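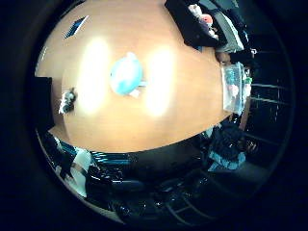 Fig. 8. Light blue item on a wooden table.

5. Installing the game and setting up a controller

This section covers a first installation of Lever on a desktop computer. If you are moving from the preview build, read the note under step 3 before you begin. Players who own the Surdu level pack should finish this section first and then install the pack separately.

5.1 Before you start

The installer needs 1,698 MB of free disk space. Saved games are stored in your user folder and are not included in this figure. Close any other game that uses the Skirnex launcher, as two games cannot update at the same time.

5.2 Installation

1. Open the Skirnex launcher and sign in.
2. Select Library, then Lever, then Install.
3. Choose a folder. The default folder is suitable for most systems.

Note: The preview build used a different save format. Copy your old saves to another folder before you continue. The full game will convert them the first time it finds them, and the conversion cannot be reversed.

4. Wait until the progress bar reads 100 per cent and the Play button turns green.
5. Start the game once without a controller attached. The game writes its settings file on the first run.
6. Quit from the main menu. Do not close the window with the keyboard.

Caution: Do not turn off the computer while the words "Writing settings" are on the screen. A damaged settings file will stop the game from starting. If this happens, delete the file and repeat steps 5 and 6.

5.3 Connecting a controller

1. Plug in the controller, or pair it through your operating system.
2. Start the game and go to Options, Input, Controller.
3. Press any face button. The name of the controller appears in the list.
4. Select the name and choose Map Buttons. Follow the prompts for all eight actions. To leave an action unassigned, hold the cancel button for five seconds.
5. Choose Save Layout.

The left stick moves the character and cannot be remapped. The grab action must be placed on a button or a trigger. It will not work on a stick click.

Note: Some wireless controllers appear twice in the list. Use the upper entry.

5.4 Dead zone

If the character drifts when the stick is at rest, raise the dead zone one step at a time and test after each change. High values make the swinging platforms in the Presevska chapter hard to judge. Return the slider to its default before reporting a fault.

5.5 Display mode

Windowed, borderless and full screen modes are offered. Changing the mode during a level returns you to the last checkpoint.

Section revised 12/09/2018 by Hiwot Berhe. Screen resolution and colour settings are covered in section 6.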